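Jillside House Notes
22/08/2024

Looking After the Front Sitting Room

By Zuzanna Tokarz

Several members have asked what is going on with the front sitting room, so this month's item is given over to it. The short version is that the furniture is staying, the budget for this year is $800, and the room will be open as usual while the work is done.

The question of replacing the set came up in March. We had a price from Stoletti in Jarkstead for two plain gray sofas and a chair, and it was well over what we have to spend. Mr. Ung, who runs the upholstery shop on Canal Street, came out and checked the frames for us. He found them sound. The springs in the big sofa have softened at one end and he can fix that in his shop in a day. His quote for the springs and a full cleaning of all the pieces was $302. We accepted it.

Damask like this does not do well with water. If you spill something, blot it with a dry white cloth and leave a note at the desk. Please do not rub it, and please do not use the spray from the kitchen cupboard. That spray is for the vinyl chairs in the card room and it will leave a ring on woven fabric. We have one of those rings already, under a seat cushion -- it has been turned over for now.

The pattern also hides dust very well, so the set has to be vacuumed on a schedule whether it looks like it needs it or not. Use the soft brush attachment and go in one direction. The rolled arms get the most wear and should be done first. The lattice skirt along the lower front collects lint and can be done with a dry paintbrush. There are two in the hall closet, on the shelf with the light bulbs.
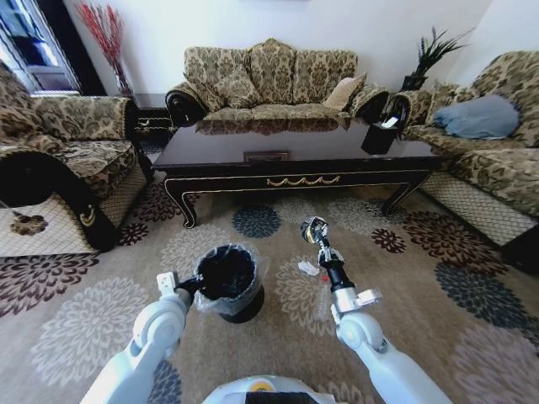 The coffee table shows everything. A glossy black top will pick up fingerprints, cup rings and the dust from an open window by lunchtime. Wipe it with a barely damp microfiber cloth, then go over it again with a dry one. No furniture polish. Polish builds up and turns cloudy, and it gets into the gold trim along the bottom where it is hard to remove. The same goes for the little side table between the armchair and the sofa.

Coasters are on order. Until they come, use a folded napkin.

The carved scrolls on the arms should be dusted with a dry cloth only. Two people have asked if the gold accents can be touched up with paint from the craft store. Please don't. Mr. Ung will look at them when he has the pieces in.

The tall red branches by the window need nothing but an occasional dusting. The plant in the corner behind the right-hand sofa does need water, but not much, and it had been getting it from several of us at once. There is now a card at the desk to sign when you water it. If someone has signed in the past week, leave it alone.

Pillows can be moved wherever you like. We would only ask that they go back on the seats at the end of the day -- the rug has just been cleaned, but it is still a floor.

The big sofa goes to the shop first. Anyone who can help carry it out to the van should leave a name at the desk or call extension 44.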